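Shared kitchen at Kadoncombe reopens after refit

The shared kitchen at the Sterkia building in Kadoncombe is open again after 14 weeks of work. People who rent a room there, and the clubs that use the ground floor, can cook in it from eight in the morning until ten at night.

The kitchen had been closed since a leak under the old sink was found to have spread behind the units. The floor had lifted near the back door and two of the wall cupboards had come away from their fixings. The building's managers decided to strip the whole room out and start again, with the pipework moved to the outside wall and new sockets put in along the worktops.

The work was done by Rerkska, a small firm from the other side of the valley that also fitted the washrooms upstairs two years ago. It took three weeks longer than planned. The delay was put down to the plaster, which had to be taken back to the brick on one side and left to dry before anything could be hung on it. During that time residents were given the use of a single hob and a sink in the old post room, and the Saturday lunch club moved to the chapel hall. The club is now back in its usual place.

Part of the money came from the building's own repairs fund and part from a collection. The collection raised £1,141 against a target of £2,000. The managers had said they would cover any shortfall, but the second oven has been put off until next year and the old fridge has been kept. The fridge has had new door seals and a new thermostat. Anyone who still has a collection tin at home is asked to hand it in at the front desk.

The refit is also a chance to sort out how things are stored. Before the closure there were complaints about crockery going missing, food being left on the side for days and small appliances turning up with no owner. A list of what belongs to the kitchen has now been drawn up and pinned inside the door. There are 13 lockable food cupboards, given out by room number, and a shelf for the clubs. Names must be on anything kept in the fridge. Unmarked food will be thrown out every week, as before, and the deep freezer is for cooked meals only.

Rules on the worktops and tables have changed a little. Food for sharing can be left out, but it should be in a basket or a bowl and not in carrier bags, and it should be cleared by the end of the evening. The Zheng allotments, which back on to the car park, have gone back to leaving their spare vegetables for residents and will keep doing so for as long as the crop lasts. A small donation towards seed is welcome – the jar is by the window.
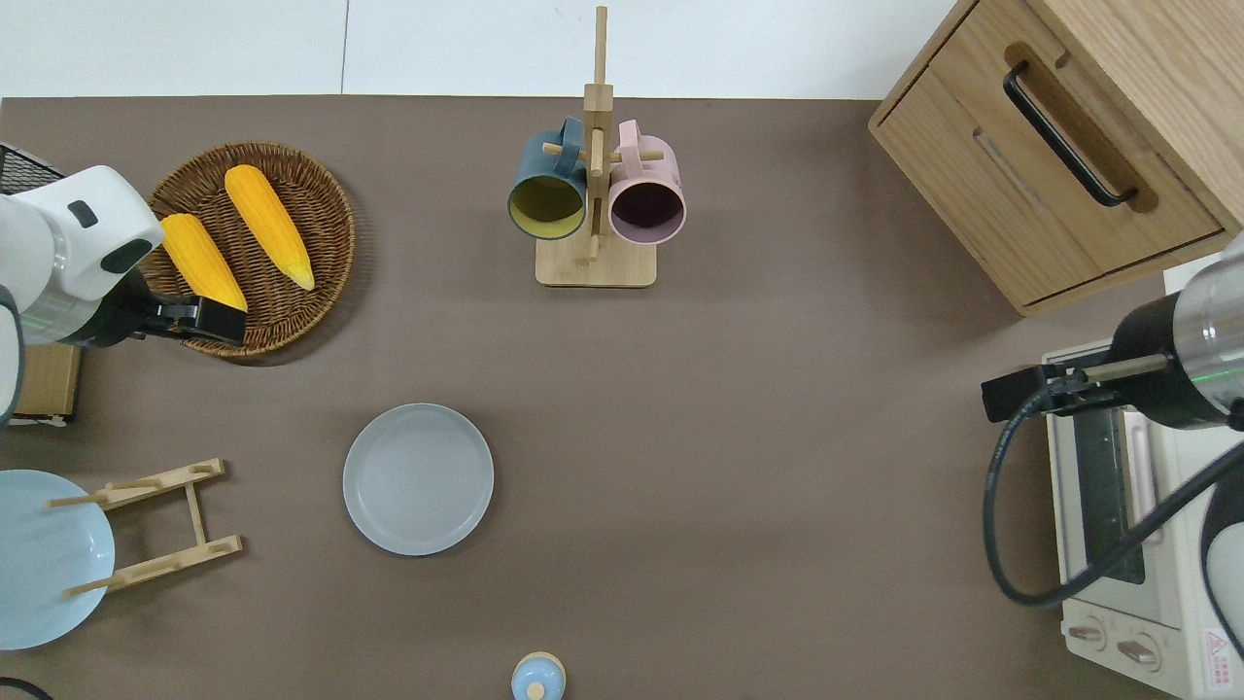 Mugs and plates were the things most people asked about when the list was being put together. The old mug cupboard was deep and dark, and the ones at the back were hardly ever used. Mugs in daily use now go on a wooden stand on the table, where the teal one and the pale pink one are hanging near the white toaster oven, and spare mugs are boxed up on the top shelf for meetings. Plates should be washed and put in the rack as soon as people have finished with them. Sweetcorn and other fresh vegetables go in the woven basket, and whoever takes the last of them is asked to give it a wipe.

Toasters, toaster ovens and kettles brought in from rooms have to be tested before they can be used in the kitchen. Testing is free and takes a few minutes. A session will be held in the entrance hall at the start of December, and up to two items can be brought by each household. Anything that fails will be labelled and handed back.

The cleaning rota has been restarted with the same groups as last time. A copy is on the noticeboard and another has been put under each door. People who cannot do their turn should swap with another room and write the change on the noticeboard copy, so that the cleaners know who to ask about keys. Bins go out the night before collection, and glass is still taken separately.

A few jobs are left. The blind over the sink has not arrived, one cupboard door needs rehanging and the extractor fan is noisier than it should be. Rerkska will be back to look at all of these, and the kitchen will stay open while they are done. Other faults can be reported at the front desk or in the repairs book.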